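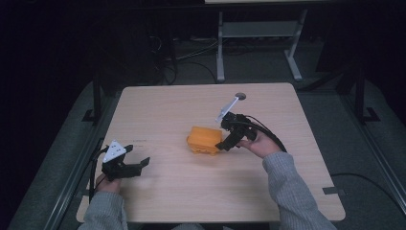

Orange item on the tabletop between the two hand-held grippers.

Stomano Gorge Trail: interim report to the Enance Fund
17/05/2020

1. Period covered
This report covers the second stage of the grant. Work on the ground was limited to the section between Gridodby and the old ferry landing. The upper section is unchanged from the first report.

2. Trail and signs
Marking is complete from the Gridodby bus stop to the Sârbu overlook. A total of 175 posts are in place. Distances are given in kilometers and walking times in hours, both calculated for a loaded walker going uphill. Two posts near the quarry road were set on the wrong side of the junction and have been moved.

The handrail at the overlook has passed inspection. The steps below it have not. The contractor has been asked to reset the lowest flight, where the risers differ in height by up to 3 cm. The overlook stays closed from the river side until this is done. Access from the village side is open.

3. Visitor map
The folding map is at proof stage. Contours and water sources have been checked on foot. The bus timetable was removed from the back panel after the operator suspended the weekend service, and the space now holds a list of places to stay. The print run is set at 2560 copies, as budgeted. The map uses the spelling Sârbu throughout; the road signs, which drop the accent, are outside our control.

4. Lodging
Three guesthouses in Stomano have signed the listing agreement. A fourth withdrew. All bookings before July have been canceled or moved, and no occupancy figures are reported for this period. The indicator in table B of the grant agreement should be read as not measured.

5. Budget
Spending on posts and paint is closed. Printing has been committed but not invoiced. Travel is underspent by around 2 percent of the total grant. We request permission to move this amount to the step repairs.

6. Next stage
Reset of the lower steps and reinspection.
Final map proof to the printer.
Brush clearing on the ferry landing spur, July.
Visitor counter installed at the Gridodby trailhead, subject to delivery.

The end date in the grant agreement is still workable if the steps are accepted at the first reinspection. A revised schedule will be sent if they are not.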